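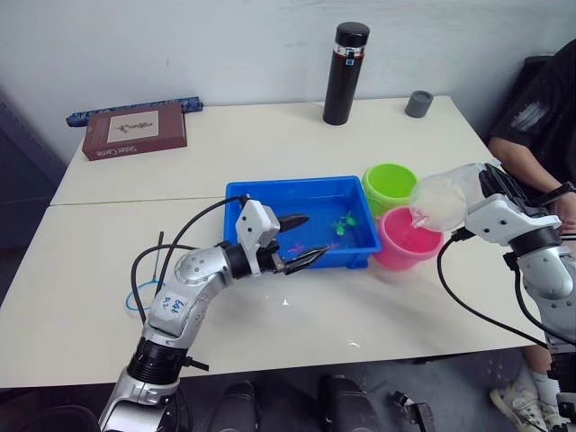 RALTADBERG, January

Clandov Two-Arm Bench
Equipment page, Drestard Robotics Club
Status: available to members who have passed the bench check

The Clandov bench is the most expensive thing the club owns and the one we get the most email about. Most of the email asks whether a school should buy one. Read the whole page before you write to us, especially the part about the water task, where we disagree with the seller.

What it is

Two jointed arms, each with its own gripper, fixed so that they share one work area. A student moves the arms by hand through a job, the system records the motion, and after enough recordings you train a model that tries to do the job by itself. "Tries" is our word. The brochure says "learns."

Both arms run off one control box. The software is installed on the club computer and on nothing else, so please don't ask for a copy for your laptop. The license doesn't cover it.

What the seller says, and what we got

"Ready to teach in an afternoon." It took us 11 meetings to get from opened boxes to a first recording worth keeping. Some of that was our own slowness. A good part of it was a setup guide that skips from page 3 to a finished bench.

"Handles everyday household objects." Some of them. It does well with things that are stiff, dry and about the size of a fist. It does badly with anything that sags, slides or changes shape while you hold it, and that covers a lot of a household.

"Safe around learners of all ages." The arms stop when they meet firm resistance. A finger isn't always firm resistance. We keep a person within reach of the stop button whenever the power is on, and we would do that whatever the brochure said.

"No programming needed." True for recording. For training you'll be editing settings files, and the error messages were written for somebody else.

The water task

This is the spring project and the reason the bench is booked so heavily. There's a shallow blue tray with water in it, bath toys floating on the water, and buckets off to the right. One arm goes after the toys in the tray while the other does the tipping, holding clear plastic over the pink bucket. A student sits behind the right arm.

Ruairi Chisholm picked this task for the team, and his argument was a fair one. Picking up blocks has been done to death, and a floating toy moves when you touch the water near it, so the model can't just replay one path. We agree with all of that. We're less sure the results mean what people want them to mean.

The team has over 200 recordings so far. They want 1,000 before the Ogilvie Student Showcase. In the last test the model got a toy out of the tray on 4 tries. The write-up on the noticeboard called this "reliable pickup in water" and has since been taken down. How many tries there were altogether isn't in the log, and until it is, the 4 doesn't tell us much. Kaisu Eskola now keeps the test log. Every try goes in it, including the ones where the operator "wasn't ready."

A few more doubts, for whoever takes the project over next year:

The tray keeps going back to nearly the same spot on the table. Move it a hand's width and try again before you claim anything.

The same person does most of the recordings and has a particular way of coming in from the side. The model may have learned that person's habit more than it has learned to find a toy.

The tipping half looks good in a demo because the bucket is wide. Use a narrower one and see.

None of this makes it a bad project. It's a good one with a noticeboard problem.

Is it right for your project?

Good fit: sorting, stacking, lifting lids, passing an object from one arm to the other, anything where a miss costs you a few seconds and no cleanup.

Poor fit: cloth, string, anything sharp, anything heavy. Takeshi Kamata spent most of a term on folding a dish towel and has asked us to say that he doesn't recommend it.

Not allowed: hot liquids, glass, food you plan to eat, animals.

If your job needs only one arm, ask for the small trainer on the shelf. It's older and uglier and it works. You'll also get it sooner, as hardly anyone signs up for it.

Before you power up

Walk the cables from each gripper back toward the base and make sure there's enough slack for the full reach. A tight cable at the wrist was behind two of our three repairs.

Clear the far side of the table. Personal drinks and boxes end up back there, and an arm that swings wide will find them. We've said this at every bench check and will go on saying it.

For water work, fill the tray less than you think you need. Keep the control box and the power strip on the dry side. Wipe the fingers at the end and leave the grippers open.

Run the homing routine with no objects on the table. If either arm shudders or stops short, switch off and tell Osvaldo Falcão. Please don't run it again to see if it clears.

Costs

Members pay nothing for bench time. Replacement finger tips come out of the project budget, and wet projects go through them faster. The seller offers a yearly support plan. We bought it once, sent in five questions, and got answers to two. We haven't renewed.

Would we buy it again?

Dede Odoi, who wrote the grant request, would. Her view is that students who would never have signed up for a coding club come in to drive the arms and then stay for the training part. Attendance does look better. Attendance also went up the year we got the new couch, so make of that what you like.

My own answer is that I'd buy it again at a lower price, with a better manual, and without the poster that came in the box.

Booking

Use the sheet by the door. Slots are one hour and the last one starts at 7 p.m. The water team has first call on the bench until the Showcase, but they have to write their slots down like everyone else, and a slot not claimed ten minutes in goes to whoever is standing there with a checked card.

Bench checks are done by Osvaldo or Kaisu at the start of each meeting. Bring closed shoes and tie back long hair.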